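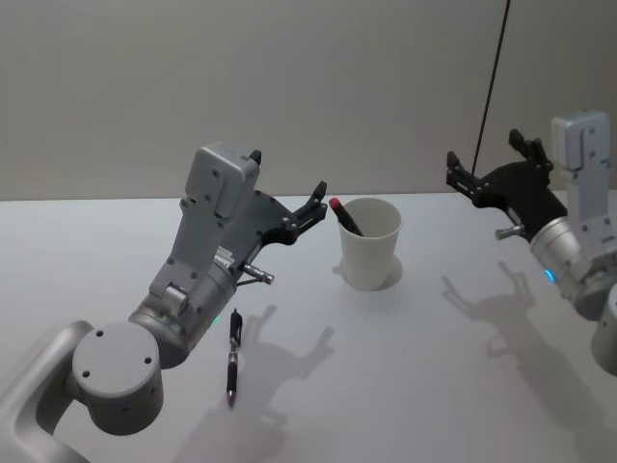

By Heiðrún Hafstein

Every gripper sold to a small shop comes with a payload number, and the payload number is the first thing people ask me. I've spent most of the past winter comparing grippers for a two-arm bench, and I have come to think it should be the last thing they ask. Very little on a workbench is heavy. Most of it is light, badly shaped and easy to knock over.

My view is that a buyer should choose a gripper by watching it do a dull job many times, with cheap objects, on the arm it will be bolted to. The dull job I use is putting a pen and a marker into a paper cup and taking them out again. You can buy everything for it at a grocery store. I've had people laugh at it, and a month later I've had the same people ask for my score sheet.

The cup matters more than the pen. A steel cup or a block with a hole in it will forgive almost anything. An empty paper cup weighs next to nothing, so a finger that brushes the rim moves it, and a finger that leans on the rim tips it. If the arm is off by a few millimeters, or the controller overshoots at the end of a move, the cup tells you right away. A force sensor would tell you too, at a price that would pay for all the paper cups I will use in my life.

The pen tests something else. It lies flat on a hard table and is thin, and a two-fingered gripper has to get down close to the surface to pick it up without driving its fingertips into the tabletop. Plenty of grippers that look strong in the brochure video can't do this. Their fingers swing in an arc as they close, so the tips lift or dip at the last moment. Makers know about this and the data sheets do show the geometry if you know where to look. But I have never seen a sales page that said "will struggle with a pen."

We tested two grippers last time, the Stornar and the Wellard, each with its own stock fingers and then with a set of softer pads. Between them they made 1,101 attempts. An attempt counted as good if the pen ended up in the cup and the cup ended up standing. A pen in a cup lying on its side was a failure, and so was a pen dropped from a height that happened to land right. Norbert Csizmadia wrote that last rule and I argued against it for a week. He was right. A lucky drop goes into the average as if it were skill, and you end up buying the luck.

With stock fingers the Wellard managed 70 percent and the Stornar did somewhat better. With the soft pads they were so close that I wouldn't choose one over the other on the score. The pads cost less than lunch. If I had stopped after the first round I would have recommended the Stornar, paid a good deal more for it, and believed I had learned something about grippers. What I would have learned was something about rubber.
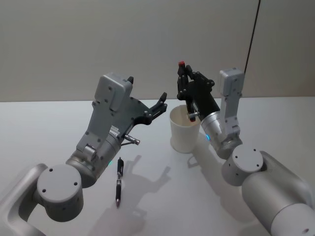
Right gripper over the rim of the cup, with the pen on the table.

This is the main reason I distrust comparisons that swap everything at once. A shop borrows one complete system from one dealer and another complete system from another, runs both for an afternoon, and picks the one that felt better. The arm was different, the controller was different, the fingertips were different, and the person from the dealer was standing there tuning it. Whatever the result was, it can't be pinned on the gripper. I have read reports like this with colored charts in them. I wrote one of them myself, four years ago, and I'd be glad if the last copies went missing.

Change one thing. Keep the arm, keep the controller, keep the cup in the same place, and swap the gripper. Then put the gripper back and swap the pads. It is slow. Wekesa Mussa, who did most of the swapping, got the change down to nine minutes, and that includes redoing the tool offset. He would like it known that the offset is where most of the trouble comes from, and I agree with him. A gripper that sits two millimeters longer than the old one will hit the table on the first reach if you forget to tell the controller. We forgot once. The table has a mark.

There is a fair objection to all this. Signe Norðdahl, who buys equipment for a packing line and has done so for longer than I have worked with robots, says that nobody on her floor puts pens in cups. She handles trays and sealed bags, and she thinks a test should use the customer's own parts. If you have only one product and it isn't going to change, I think she's right and you can stop reading. Test with the product. Most small shops I deal with aren't in that position. They have forty kinds of part in a year and don't know what next year's will be, and what they want to know is whether the gripper is any good in general. For that question, a shared task that anyone can repeat on a kitchen table is worth more than a private one. If Signe's supplier ran the cup test and I ran the cup test, we could compare numbers over the phone.

The second objection is about controllers, and I take it more seriously. We ran everything through the Bekemon controller, at one speed setting. A gripper with a slow close could look bad at that speed and fine at a slower one. We did go back and repeat part of the test at half speed. Both grippers improved, the Wellard by more. So the ranking depends partly on how much of a hurry you are in, and a person whose line waits on something else anyway could buy the cheaper gripper, run it slow and lose nothing. I would never have seen that on a spec sheet, where closing time is listed as if shorter were always better.

I also think people should test with two arms if they own two arms. It sounds obvious. Most trials I hear about are done with one arm in the middle of a clear table and the second one parked. Then both are switched on for real work and it turns out the gripper bodies are too bulky to get near the same cup. The width of a gripper across the back of the hand is printed on most drawings and read by hardly anyone. On our bench it mattered more than grip force. When both hands want to be near one small object, the housing gets there before the fingers do. 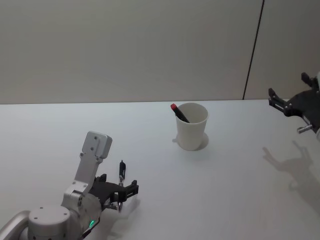

Marker in the cup, between the two grippers.

The marker is a better test for this than the pen. Once it is standing in the cup it leans, and the end you want to grab is up in the air at an angle. One arm can take it, if it comes in from the right side. From the wrong side the hand has to reach across the cup, and that's where cups get knocked over. We had 27 tipped cups in the marker part of the trial and nearly all of them came from reaching across. No change of fingers or pads made a dent in that. Letting the other arm take it did. I mention this because a buyer who saw only the failure count might have sent back a perfectly good gripper over something that was settled by a line in the task plan.

As for cameras, I'll be short. We tried a Zoëga at two heights and settled on the high one. White cup on a white table is hard for a camera and I left it that way on purpose. People like to test on a dark mat with bright objects, and the numbers are lovely. Then the system moves to a floor where the boxes are brown and the conveyor is brown. The shadows of the arms are worth leaving in as well. Ours fell all over the table under the ceiling lights, and in the first days the vision software now and then took a shadow for the edge of something. I'd sooner find that out with a pen.

Cost comes up whenever I give this talk. The test takes two people three days if nothing breaks. At the rates we pay, that's more than 2,000 dollars with the paper cups thrown in, and small shops look at that and say they could put the money toward the better gripper. Some of them do. My answer is that "the better gripper" is the thing they don't know yet. The difference in price between our two was larger than the cost of the test, and the test said to buy the cheap one and a bag of pads.

I don't expect dealers to do this for us. A dealer who publishes a failure rate will be compared with dealers who don't publish any. Buyers could ask, though. Ask how many tries the number comes from. Ask what counted as a failure and who decided. Ask what was on the fingertips, and whether the same pads can be ordered. If the dealer is in the room with the arm, put a paper cup down in front of it, lay a pen next to the cup, and ask for ten in a row.

We start again in April with a third gripper, on the same bench, with the same rules. The Wellards stay on until then.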